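Rallen Method: Frequently Asked Questions

What is Rallen?
Rallen is a two-stage training method for manipulation policies that use one wrist view and one external view. The first stage trains an image encoder on unlabeled video. The second stage freezes that encoder and trains a small action head on teleoperated episodes.

How much data was used?
The dumpling task uses 1,203 teleoperated episodes. Of these, 900 went to training. The remainder is split between validation and a held-out set with changed plate positions.

Why food-shaped objects?
Rounded tops with fine pleats give few flat contact surfaces, and neighboring items leave little clearance for the fingers. Block stacking did not separate the compared methods in our early runs. The dumpling task did.

What does the workspace look like?
All tabletop tasks use a PiPER arm with a two-finger gripper over a grid-patterned cloth. The grid is not used for calibration. Views of the dumpling setup:
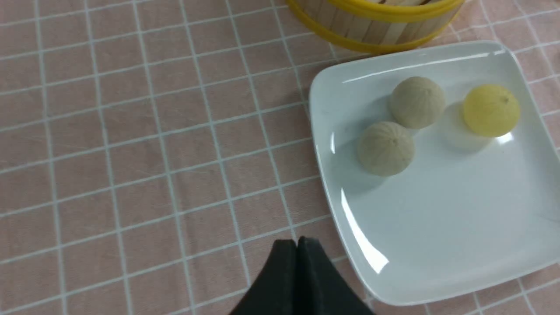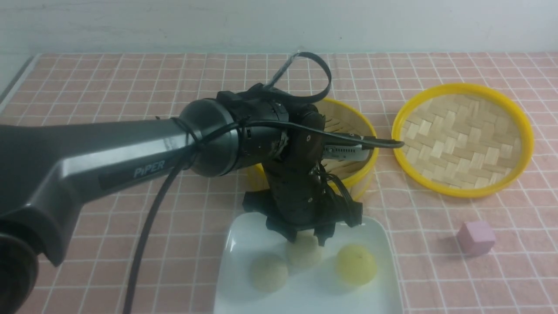
Are the two views synchronized?
Frames are matched by nearest timestamp. Pairs more than 40 ms apart are dropped before training. No interpolation is applied.

Can the policy run on the wrist view alone?
Yes, with a loss in placement accuracy. Grasping is affected less. The external view matters most when the target container is outside the wrist camera's field of view.

How is a trial scored?
A trial succeeds if the item is lifted clear of the plate and released inside the steamer. A trial in which a neighboring item is pushed off the plate counts as a failure, even if the target item is placed correctly. Retries are allowed within the time limit.

How does it compare with the Kaneko baseline?
With the full training split, the two are within noise of each other. With smaller splits, Rallen holds up better on grasping and shows no clear advantage on release. See the Urnham report, section 4, for the tables.

Does the method handle a change of tablecloth?
Partly. A plain cloth causes little change. A cloth with large printed shapes lowers grasp success until the action head is retrained. Retraining takes 2,000 steps from the released checkpoint.

Where is the code?
Training code and checkpoints are in the Dikirport repository. The teleoperation interface is packaged separately and has its own install notes.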